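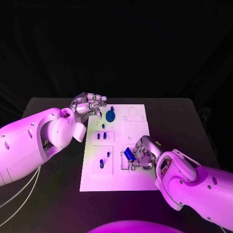

# The Borkitz Board: Design and Set-up of a White Panel with Moving Blue Parts

**Group members:** Chinyere Olaniyan, Kayode Aliyu, Ngozi Usman, Titilayo Uzor

**Supervisor:** Somtochukwu Okoro

## 1. Introduction

Our group was asked to design a flat board carrying a set of small parts that can be turned, pushed or slid. The board had to lie on an ordinary table, stay still while it was being used, and show clearly which parts move and which do not. We called it the Borkitz board, after the name on the box file the department gave us for our drawings.

We had six weeks. Kayode and Ngozi worked on the layout and the cut-outs, Chinyere worked on the knob and the lever, and Titilayo was in charge of the table, the backdrop and the lighting. All of us wrote up our own parts, and Chinyere edited them into one report.

The report covers the board and the place where it was set up. The first drawings and the sizes of each cut-out are in the appendix, which is handed in separately.

## 2. What we were asked to make

The brief from our supervisor was one page long. The points that affected our work most were these:

- The panel should be plain, in one light colour.
- Parts that are meant to be handled should all be in one strong colour.
- At least one part should be round and at least one should slide.
- The near edge should be free of anything that catches on sleeves.
- The surroundings should be dark and plain.

We chose white for the panel and blue for the handled parts. Red was our first choice for these, but in the sketches the red parts looked like warning signs or emergency stops, and two students from another group asked us if they were allowed to touch them. Blue did not have this problem.

## 3. Layout of the panel

The panel is a rectangle. We set it lengthwise on the table, so that a short edge is nearest to the user and the far end has to be reached for. In the first version we had it the other way round. Everything was then within easy reach, but parts ended up side by side and whoever was working on one of them kept knocking the next.

The round blue knob is at the far end. The lever is well away from it, towards the right and nearer the user. We wanted a clear stretch of white between them so that one could be worked without the other being touched.

The far end also has circles in different sizes. There is a large circular outline to the right of the knob, along with a smaller hole. Another small circle is close to the knob. Kayode drew the circles on tracing paper first and we moved the paper about on a spare panel until we were happy. This took a whole afternoon, which was longer than we had planned, but we did not have to change the circles again after that.

We made three versions of the panel in all. The first was thrown away after the change of direction described above. The second had the lever slot too close to the edge, and a small piece broke off at the corner. The third is the one we are submitting.

## 4. The handled parts

### 4.1 The knob

The knob is round and blue, with a short stem. Chinyere tried a flat version first, almost level with the panel. It looked neat and was very hard to get hold of. Raising it made it easier to find by touch and also easier to see from a low seat.

We talked about adding a pointer line to the top. In the end we left it off, as the brief did not ask for a reading to be taken from it, and a line would have made people look for a scale.

### 4.2 The lever

The lever handle is a short, squared block. It rises out of a rectangular slot and is also blue. We picked a squared shape so that it would feel different from the knob, and so that there would be flat sides to push against.

The slot needed the most work of any cut-out. Its outline is stepped, and there is a narrow extension along the bottom edge which forms a track for the lever. Our first slot was a plain rectangle. The handle could then wander about inside it and it was difficult to say where it was supposed to stop. With the step, the handle is guided.

Cutting the step cleanly was difficult. The inside corners were rough on the second version and the handle caught on them. On the third version Ngozi filed each corner by hand and checked it by running a strip of paper through the slot. If the paper tore, she filed it again.

## 5. Table and backdrop

We were given a table with a dark grey top. We had planned to cover it with a cloth but decided against this after a trial, as the cloth creased under the panel and the panel slid with it. The bare top was better. It is matte, so there is little glare from it, and the white panel stands out well.

Behind the table we hung black curtain material. It falls behind the far edge of the table, so that the back wall is hidden. We had some trouble with the width. Our first piece of cloth was too narrow and a notice board showed at one side. Titilayo borrowed a wider piece from the Darko hall store, and this was wide enough to hang in loose folds.

The cloth had been folded in a cupboard for a long time. We left it hanging overnight, which took out the worst of the creases. Some fainter wrinkles can still be seen towards the sides. We decided that ironing it was not worth the risk of marking borrowed material.
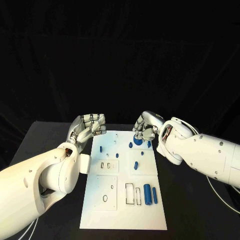

*The white board lying lengthwise on the dark table, with the black cloth behind and the round blue piece at the back.*

We checked the position of the panel with a ruler from the table edge. Later we put small pencil ticks on the underside so that it could go back to the same place after cleaning.

## 6. Lighting

Lighting was not in the original brief. It was added by our supervisor after the first review, when he asked if the parts could still be told apart when the room light was not white.

We tried plain white light first, as a starting point. The contrast between the panel and the table was strong, and the blue was easy to pick out.

We then tried coloured light. Under strong magenta-pink light the panel, the table and even the folds of the curtain all change, and the white is no longer white. The blue knob and lever can still be told from the panel. This was the result we were most interested in, because Ngozi had expected the blue to turn muddy. We also used a much weaker lavender-blue light, which made less difference. The panel still looks white to most people under it unless they have something to compare it with.

Outlines behaved differently from the solid parts. A cut-out keeps its edge because of the shadow inside it. A thin line has no shadow and depends on contrast alone. Kayode wanted to make the circle outlines heavier for this reason. We ran out of time, and it is listed under further work.

Our method was simple. One person set the lamp, and another who had not seen the set-up came in and pointed to each part they thought could be moved. We wrote down anything they missed and anything they pointed to by mistake. The notes are in the appendix.

## 7. Problems

**Broken corner.** This was on the second panel and has been described above. The slot was moved inwards on the third.

**Dust.** A dark matte table shows every speck of white dust. After filing, we had to wipe the table down with a damp cloth and then a dry one. It would have been more sensible to do the filing in another room, and from the fourth week we did.

**Late delivery.** The sheet for the third panel came from Clerau and arrived later than we had been told. We used the waiting time to finish the lighting notes.

**Fingerprints.** The panel marks easily near the lever. A soft dry cloth removes the marks. Wet wipes left streaks and we stopped using them. 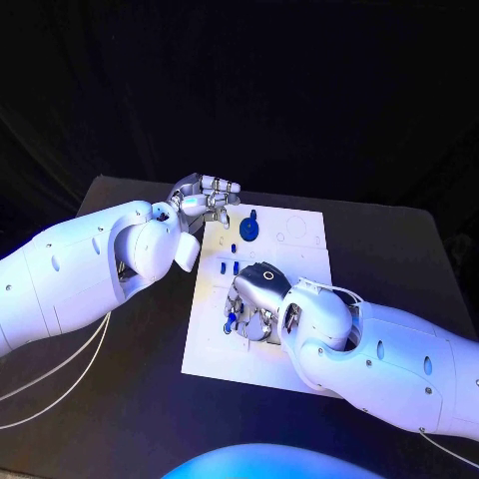 ## 8. Costs

Our allowance was ₦3000 for small items such as tape, files, cloths and tracing paper. We stayed within it. The sheet for the panels was paid for by the department and is not included, and the curtain was on loan.

The largest small item was a set of fine files. We would recommend buying these at the start, as the file we used in the first weeks was too coarse for the slot corners.

## 9. Discussion

The board meets the points in the brief. It has a round part and a sliding part, they share one colour, and the panel is plain.

We are less sure about the number of circles at the far end. During the pointing test, several people pointed to the large circular outline and asked if it came out. We think this is because it is close to the knob and they expected it to work in a similar way. Chinyere would take it off altogether. Kayode would keep it and move it. We did not settle this as a group, so it stays as drawn.

If we did the project again we would make the slot first and lay out everything else afterwards. The slot takes up the most space and is the hardest part to move once the sheet has been cut.

## 10. Further work

- Heavier lines for the circle outlines, tested again under pink light.
- A second sliding part with a longer track.
- A carrying case. At present the panel travels between two pieces of card.
- Rounded corners on the lever handle, which is slightly sharp at the top.

## Acknowledgements

We thank Somtochukwu Okoro for his comments on the drafts, and the Darko hall store for the loan of the curtain, which went back in August.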